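February, very late, kettle on

Day 23 of no coffee and I have finally stopped dreaming about it. Mostly.

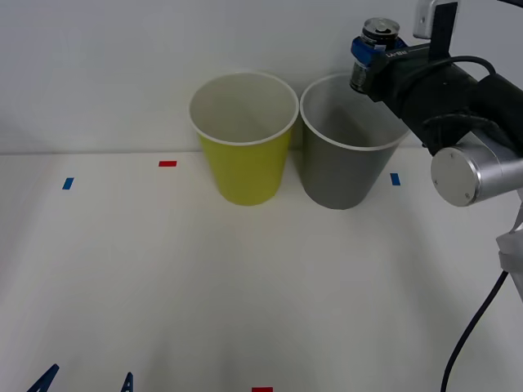 Roxana reckons I'll crack before the month's out, and she told me so over the phone this morning with what I can only call glee. Her view is that people who give up coffee just become people who talk about giving up coffee. Fair enough, I have mentioned it once or twice (a day).

The first week was horrible. Headache from the moment I woke up, a sort of tight hat feeling, and I snapped at poor Damián over a stapler. Second week I slept like a log and got smug. Now I'm just a bit flat at three in the afternoon, so I eat toast.

I've been trying all the substitutes, obviously. The chicory stuff from Hamdan on the corner is 300 grams of brown dust that smells lovely and tastes of pencils. Menik do a barley one which is nicer, especially with too much milk, but I've only got one spoonful left and they've shut for a refit. Peppermint tea is fine. I refuse to be excited about peppermint tea!

Did the sums tonight on the back of the gas bill. I used to stop at Clurna on the way to work every single morning and sometimes on the way home as well, and they do that loyalty thing on the phone where it tells you your points. I had 2276. I don't even know what you can get for 2276 points, a mug probably. I haven't deleted it yet - it feels a bit final.

Mum rang as well, she wants her big casserole dish back and says the bulbs are up already by the shed. I must find the lid. It might be at Damián's, or under the stairs with the paint.

Bed now. Toast for breakfast again, and I need to buy bread on the way home tomorrow or it'll be crackers.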